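Sadoneck revises staple rules for paper recycling

October 19, 2020

Sadoneck has changed its intake rules for office paper, and stapled documents no longer have to be taken apart before collection. The revised specification applies to all mixed office grades delivered to the Gernavano sorting plant.

Under the previous rules, bales with visible metal fasteners could be downgraded or returned to the sender. The plant now runs a drum magnet ahead of the pulper and a set of fine screens behind it, and steel staples of standard desktop size are taken out in those two stages.
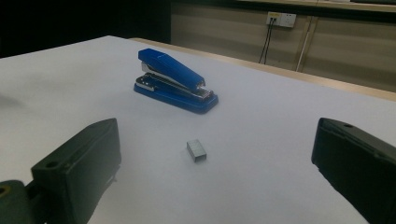
Limits remain for larger items. Binder clips, metal spines and ring mechanisms must still be removed, as they can jam the feed conveyor. Plastic covers and laminated sheets are rejected in any quantity. Paper clips are accepted but should be pulled out and reused where practical.

In trials run by the equipment supplier, Plisetti, the magnet recovered 79 percent of staple metal by weight from a test load of 1000 kilograms. Most of the remainder was caught by the screens. The recovered steel is baled and sold as low-grade scrap — a minor income stream for the plant.

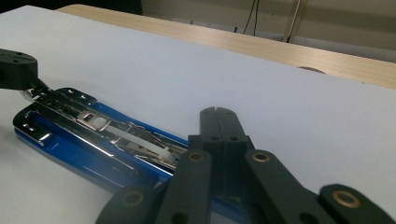

Salcedo

Moisture limits have not changed. Loads that arrive wet will be weighed, sampled and priced at the lower grade. Shredded paper must be bagged, with strips no narrower than 2 millimeters, and may not be mixed with whole sheets.

Offices that send out less than 100 kilograms per pickup stay on the shared route and need no new contract. Larger accounts will get an amended schedule before the end of October. Existing bins and labels remain valid.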